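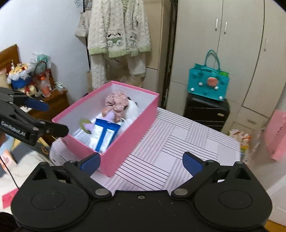
One reader wrote to me in February that small things do not need a system, they need one box and a person who is willing to look into it. I have kept the message, and I think of it every time I open the drawers in the bedroom. I am still not sure that I agree with it. With one box you must dig, and with many boxes you must remember. But the message made me try.

The Pink Box
Posted August 27, 2024

Welcome to a new page in my series about small things at home. Until now I showed mostly the kitchen, where the order is made by the cupboards. Hair things, soft little toys and opened packets are more difficult. They have no natural shelf, they are light, and they travel from room to room. I decided to give them the pink box and to see how much goes in before it becomes a mess.

Photo 1. The box on the table
Bright pink outside, white inside. The blue packet is at the front, the dusty-pink scrunchie is behind it, and the fluffy white plush has its place against the wall. I like a white lining for small things, as lavender and olive green are easy to find on it.

A word about the cloth on the table. I bought the fabric from Festetti, 4 meters of it, and it was meant for a curtain. The lines go in so many directions that I became tired of looking at it in the window. On a table it is much better. I can put anything on it and the pattern does not fight with it, or only a little.

About the packets: I have changed my mind on them two times already. At first I took everything out of its packaging and threw the packaging away. It looks very nice for one week. Then you want to buy the same thing again and you do not remember the name or the size. Now I leave a packet closed until the thing is needed, and the packet may live in the box together with the rest. If it has a hole for hanging, it can also go on the small hook inside the wardrobe door, which I will show on another page.

Photo 2. The floral fabric, over the box
White flowers with dark centers on dusty pink, and thin sprigs with leaves between them. The fuzzy hot-pink one stands on the left side of the box, with the smooth orange one under it. The blue and white package is out on the cloth.
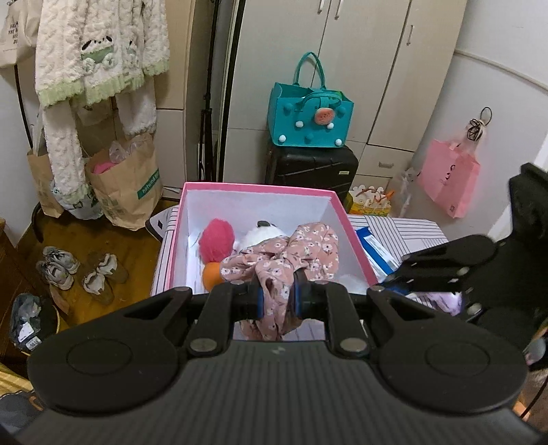 What goes where

The soft things can be pressed together and they do not suffer, so they can go in last. The packets I like to stand against a wall of the box, with the print to the outside. Anything of clear plastic should go out of the box as soon as possible, because it hides what is under it and it makes a noise every time you search. I know this rule very well and I do not always follow it.

Scrunchies need a few words of their own. If they are kept flat under something heavy, the fabric takes a fold and the fold stays. Mine get a short shake and a pull on both sides before they are put away, and the tail, if there is one, should lie on top. A friend of the family keeps hers on a paper tube, and it looks like in a shop. I tried the tube too, but it rolled under the wardrobe and I found it after 29 days.

The size of the box

A reader from Skokside asked if a shoe box would be enough. Yes, I believe so, if the walls are stiff. I had before a round tin from Sterkley, a beautiful one, but round tins waste the corners of a shelf and it is hard to see to the bottom. A rectangular box with low walls is better for this kind of thing. Mine has no label. I wanted to make one, and then I saw that in our home there is only one box of this color.

If you want to keep a box closed, choose a lid that you can take off with one hand. I ordered a set of lids from Brynjólfsdóttir last winter and returned them. They were well made, but they closed so firmly that everybody left them on the floor.

Next gallery

The inside of the wardrobe, with the hooks and the upper shelf. I must first find another place for the winter blankets, so please give me a little time. Letters about scarves are also welcome, I have too many and no good idea for them.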